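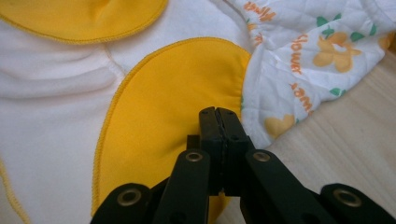
3.2 Collecting the demonstrations. Small garments were chosen for the Meklow set since they crease easily and hide their own edges. A person works with a hand-held gripper in place of the robot, and the camera on the tool records what the fingers are about to touch. In Figure 2 the closed fingertips rest on a yellow panel with a stitched border, with a thinner printed cloth bunched up beside it. Borders of this kind gave the annotators a clear line to follow, while the printed cloth was harder, as a fold can break up the pattern and look like an edge.

Figure 2. View from the tool camera during garment handling.

We recorded 2,290 demonstrations at the Plivenport site in August, using 13 operators. Each operator practised for 100 trials before any of their recordings were kept. The garment was dropped on the table from a low height before every trial, and operators were told not to tidy it first. Tokarz and Lunde checked the recordings separately and removed 470 in which the tool lost tracking or the garment left the table. A slow demonstration was kept if it ended in an acceptable fold – speed was not scored.
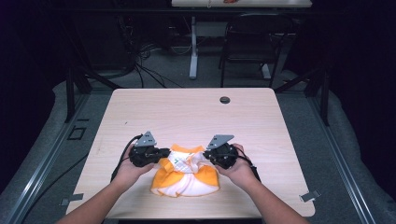
Why not collect the same data by steering the robot directly? Steering was slower in our early trials, and operators tended to avoid the awkward grasps that the policy most needs to learn.

Both tool streams were resampled to a common clock before training. Gripper opening was stored as a single value per hand, scaled to the widest opening measured for that tool at the start of the session. Trials with a gap in either stream were left out of the training split but kept for the tracking tests in Section 5.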